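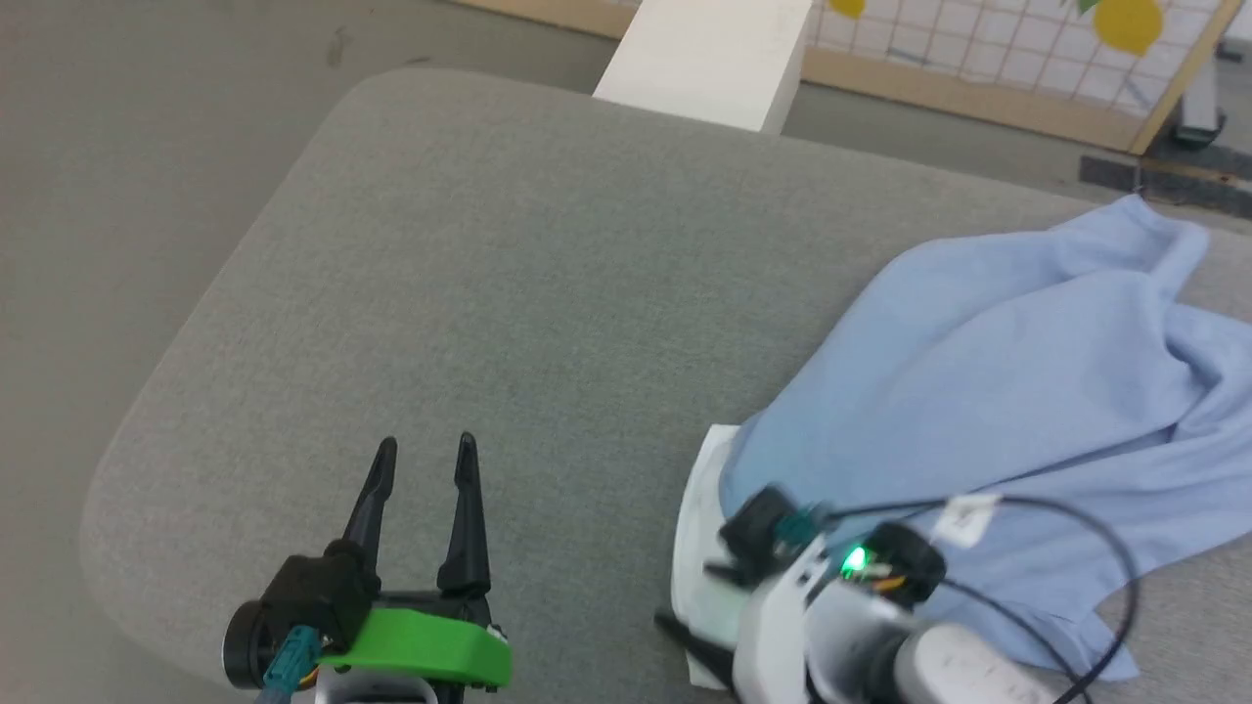

4. Cloth on soft surfaces

4.1 Why upholstery gets its own section

The hard surfaces covered in Section 3 behaved well. A shirt left on a kitchen table tends to be gone by the next meal, and the residents who moved it could usually say where it went. Upholstered surfaces did not behave well, and we had planned to treat them in a single paragraph at the end of that section. The paragraph grew. By the second round of coding it had its own subheadings and a dispute over the word "bench," and we gave in.

By a soft surface we mean any padded, fabric-covered horizontal top that a household could put cloth on, whether or not it was bought for sitting. The definition takes in ottomans, window seats, the bench at the end of a bed, padded storage boxes and the sort of low cushioned table that furniture stores sell as all of these at once. It leaves out beds, which have a literature of their own, and sofas, where the presence of people makes cloth hard to track. A cat may be on a soft surface without disqualifying it.

Across the homes in Kotau and Ercombe we logged 273 soft surfaces. Residents kept a written log of every piece of cloth that came to rest on one, when it arrived, what state it was in, and when it left. The logs hold 2472 entries. The Sikach homes joined too late for the log and appear only in the interviews.

Figure 4. Crumpled light blue cloth on a light gray upholstered top with a rounded corner. In the coding scheme this is a state 2 (crumpled, spread), surface type C (cushioned, bench or table not settled).

4.2 States of cloth

We started from the Van der Linden scheme, which sorts household cloth into folded, hung and other. It was drawn up for linen closets, and in a linen closet it works. On a soft surface nearly everything is other. We therefore kept the first two categories for form's sake and divided the third:

State 0. Folded, with edges matched.
State 1. Folded once or twice in passing, edges not matched.
State 2. Crumpled but spread, so that part of the cloth lies close to the surface and part stands up in folds.
State 3. Bunched, with no part lying flat.
State 4. Draped over an edge.
State 5. Under something else.

The states are not exclusive, and it was a mistake to write the first log sheets as if they were. A large towel can be crumpled in the middle, draped at one side and under a book at the other, and one resident of Ercombe ticked four boxes for the same bath sheet and added a fifth box of her own, labeled "see above." We now allow up to three states for each piece and ask for the main one first.

State 2 gave the most trouble. The type is easy to recognize in Figure 4, where the blue cloth rises to a peak in its folds, but the same cloth raises the question of what has been recorded. It could be a shirt or a towel. Coders who were shown cloth in state 2 without the log entry were reluctant to name it, and the coders who were not reluctant were frequently wrong. A collar settles the matter, and so does a sleeve, when either one happens to be on top. Our advice to anyone repeating the study is to ask residents to write down what the thing is at the moment they put it down. They know then. By evening some of them had to go and look.

To check the coding, Oranuch Ruangrit and one of the student coders went through 400 entries separately, working from the residents' free-text notes. They agreed well on states 0, 4 and 5. On 1 against 2 they agreed poorly, and most of the poor agreement goes back to the phrase "sort of folded," which residents used with confidence and in at least three senses. We have not resolved it. In the tables, "sort of folded" is a 1 when the cloth was waiting to be put away and a 2 when it was waiting to be washed, a rule that has nothing to recommend it except that both coders could remember it.

4.3 What the surface does

The interviews suggest that residents choose a soft surface for a reason, though they seldom gave the reason first. Asked why a sweater was on the ottoman, most began by saying that it wasn't usually there. Further on, several described the padding as kinder to clothes than wood. One man in Kotau explained that a hard table makes a dropped shirt look dropped, while a cushion makes it look placed. His wife, interviewed separately, used the word "dumped."

There is some support for his view in the fabric. A woven cover grips. Cloth set down on a smooth tabletop can slide when pulled by one corner, so a resident can straighten it with one hand on the way past. On a woven top the lower layer stays where it is while the upper layer moves, and the quick one-handed tidy produces a new crumple in place of the old one. Residents had noticed this without having a term for it. Two of them showed us, unprompted and with some feeling, how a pillowcase will not lie square on the bedroom bench however it is pulled.

Padding adds a second difficulty. Folding a shirt well means pressing along a line, and a line pressed into foam comes back up. People who fold for a living use a firm board, and a few residents had arrived at the same answer by way of a large atlas. The others folded in the air, against the chest, and used the soft surface only for the stack. This is why state 0 appears in our logs almost entirely as stacks and very rarely as a single garment: by the time a shirt is folded on the bench, it was folded somewhere else.

Rounded corners deserve a note, being popular in the current furniture catalogs and a nuisance in our log sheets. A square corner gives the folder something to line up against. Residents with square-cornered surfaces sometimes used the edge as a guide for towels, and the towels were better for it. A rounded corner offers a guide for the length of one side and then withdraws it. We had hoped to test this properly, but too few households owned both kinds, and the one family that did kept the square one in a garage, under paint.

4.4 Color

We did not set out to study color. It came up because residents kept bringing it up, mostly as a defense. Several held that cloth close in color to the upholstery did not count as mess, and that an off-white pillowcase on a pale bench was, for practical purposes, put away. White and gray articles did stay longer in the logs than strongly colored ones, but we would not lean on this. Light-colored upholstery was common among our households, and so was white laundry, and the two may simply have found each other.

The blue on gray of Figure 4 sits somewhere in the middle of the range. It is light enough that a visitor might not remark on it and blue enough that the resident would expect them to. When we asked at what point a cloth becomes noticeable, the answers had less to do with shade than with height. A flat thing is overlooked. A thing with a peak in it is seen from the doorway. One resident of Sikach, who had no log to fill in and so could speak freely, said that she flattens the pile with her palm before guests arrive and considers the job done.

4.5 Length of stay

Length of stay was logged from arrival to departure, and departure turned out to need a definition too. We counted cloth as gone when it left the surface for a drawer, a closet, a hook, a hamper, a washing machine or a person. We did not count the floor. Cloth that went to the floor and came back was treated as never having left, on the same principle as a library book that has been under the seat of the car.

With that rule in place, there were two kinds of stay with little between them. Short stays ended the same day, usually because somebody needed the garment. Long stays ended when somebody needed the surface. This second group is the one of interest. In 178 entries the resident recorded clearing the whole top at once, and in the notes to these entries the cause is nearly always company, a vacuum cleaner or the wish to sit down. The state of the cloth made no difference we could detect. Good folding did not hurry it to the drawer, and if anything the neat stacks lingered, having acquired the look of something that belonged there. One stack of dish towels in Kotau was logged in at the start of the study and was still in place when we collected the sheets in March. It had been dusted.

A few long stays ended in a way the log had no box for. The cloth was used where it lay. A blanket was unfolded over somebody's knees and refolded onto the same spot; a hand towel, clean, was taken to wipe up a spill on the bench and then left on it to dry. We have coded the blanket as a single unbroken stay. The towel is a departure followed by an arrival in a different state, over the objection of the coder who pointed out that it had moved no more than the width of a hand.

4.6 Things that came to rest with the cloth

Residents were asked to log cloth only. Many logged whatever was there. The additional items are listed in Appendix C as given, including the spelling, and we have made no attempt to sort them. Paper goods were frequent, mainly mail, and they cause a small problem for state 5, since a shirt under a magazine is covered and a magazine under a shirt is, for the purposes of this study, nothing at all. Where the sheet did not say which was on top, we left the field blank. Where it said "both," we telephoned.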